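Progress report to the Sowerby equipment fund
Cloth handling project, Cemard workshop
Saturday, January 20, 2018

Hi Ville,

You asked for the money part first this time, so let's do that. Of the grippers we planned for, 6 are bought and in use. The spare finger pads came in at $1225 for the lot, which is a bit more than I wrote down in October (I'd forgotten shipping, sorry!). The arm itself is still not ordered and I'd like to talk you into keeping it that way a little longer.

My thinking goes like this. We have two quotes, one from Suner and one from Flakby, and they're for pretty different machines. Suner's has the longer reach and a lead time of 17 weeks. Flakby's is cheaper and would get here sooner, but we'd need an adapter plate for our grippers and they won't quote the plate until we send drawings. I owe them those drawings. They're next on my list, right after this.
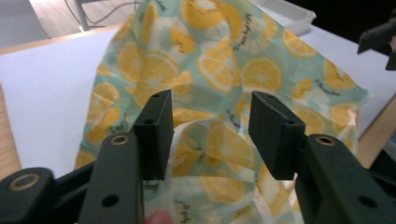
Meanwhile the hand-held work is teaching us a lot about what we should be buying. Thin fabric is the hard one. It bunches, it slides, and the pads have to come in a lot closer to the table than I'd figured when I wrote the original spec. So I've changed the spec: finer control at the closing end, and I've dropped the heavy payload option completely. We're picking up napkins and dishcloths here, we don't need to lift an engine! Dropping it takes some pressure off the stand budget too.

We've been through 34 different pieces of cloth so far. I'd still like stiffer stuff in the mix, denim or canvas, and there's enough left in the supplies line to cover that without asking you for more.

Two things I do need from you. Could you confirm that unspent arm money can roll into the next period? And are you okay with us buying the pads as a consumable from now on? They wear, and it's silly to file an equipment request every time.

I'll send both quotes over once Flakby's has the plate in it.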